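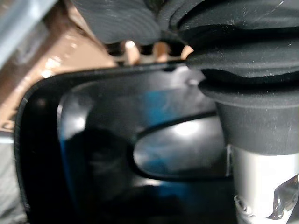
Fig. 1. Black pleated folds, with a silver metal cylinder at lower right.

Week 4: Folds, pleats and the claims made for them
Unit notes, Materials in Everyday Use
Morenike Olaniyan

Read these before the tutorial. They don't replace the reading and they leave out most of the maths, which Razia Zaidi will cover in the lab hour.

1. What a fold does

Take a flat sheet of paper and hold it by one short edge. It droops. Pleat it like a fan and hold it again, and it stays out straight along the line of the pleats. The paper hasn't become a stronger material. You have moved some of it further from the middle of the sheet, and bending stiffness depends heavily on that distance.

Now pull the fan across its pleats. It opens with almost no effort. So the same sheet is stiffer in one direction and much floppier in the other. Most popular writing on folding mentions the first half and skips the second. If you take one thing into the exam, take both halves.

Terms you need:
Ridge: the outward crest of a fold.
Root: the inward valley between two ridges.
Pitch: the distance from one ridge to the next.
Convolution: one complete ridge and root.
Travel: the difference between fully open and fully closed length.

2. Stretching versus unfolding

A rubber band gets longer because the rubber itself is strained. A pleated sleeve gets longer mostly because the folds open. The material bends at the ridges and roots and hardly stretches anywhere else. This is why pleated covers can be made from coated cloth, leather, thin metal or paper, none of which would make much of a rubber band.

"Hardly stretches" is doing some work in that paragraph. A round sleeve can't fold perfectly flat without a bit of stretching or crumpling, and old camera bellows are usually square in section partly to get around this. Look at the corners of one if you get the chance. The corners are where the pinholes turn up.

3. Where folds fail

Suppose a sleeve has 16 convolutions and needs to travel 400 mm. If the movement were shared evenly, each convolution would open by 25 mm. Textbooks (ours included, p. 27) stop there. In practice the movement is rarely shared evenly. The end folds are clamped and can't open freely, a horizontal sleeve sags, and whichever fold is softest opens first and keeps on opening first. One fold may do twice its share for its whole life while its neighbour loafs.

So be wary of any lifetime figure that assumes equal sharing. Ask what was tested, in which position, at what temperature and with how much dust about. Dust collects in roots, and grit in a root that closes thousands of times will wear the surface.

4. Case reading: the Trindthorpe squeezebox trials

The handout from last year called this "proof that folded card outlasts leather". I have taken that line out. In the trials, Antoniadis compared card-and-cloth bellows with leather bellows on concertinas and reported that the card ones leaked less. Points to raise in the tutorial:

The leather bellows were old and the card ones were new.
Leakage was measured with the instrument closed, when leaks at the roots are squeezed shut.
The players knew which instrument they had, and were asked which felt tighter.

None of this makes the result wrong. It does mean we don't know much more than we did before. I have a soft spot for card bellows and would like the claim to be true, which is a good reason for me to be careful with it.

5. A word on "inspired by nature"

You will meet the Ninder brochure in the reader. It says the company's folding window blind is modelled on the wing of a beetle. Beetle wings do fold, very cleverly, along curved creases and with help from veins that spring open. The blind folds in straight parallel lines, like every pleated blind your grandmother owned. I can find no feature of it that needed a beetle. When you see a claim of this kind, ask which particular detail was borrowed and whether the thing would look any different without it.

The Zevbridge leaflet is better. It gives pitch, wall thickness and travel for each pleated duct, and admits that the ducts are noisier than smooth pipe. It is still a sales leaflet, and the airflow chart has no units on the vertical axis.

6. For the tutorial

Fold an A4 sheet into a fan with 16 equal panels. Bring it flat, please, because the ones that travel in backpacks are useless by the time they reach us. We'll load each fan along the pleats until it buckles and plot the results as a group. Expect the scatter to be ugly. Last December's group had fans from the same packet of paper that differed by more than double, and most of that was sloppy creasing.

Write half a page on one pleated object at home. Say which direction it is stiff in, where you think it will fail, and what would change your mind. Don't write that it is "strong yet flexible". I'll hand it back.

Reading: chapter 4, skipping the section on honeycomb board, which we get to after the break.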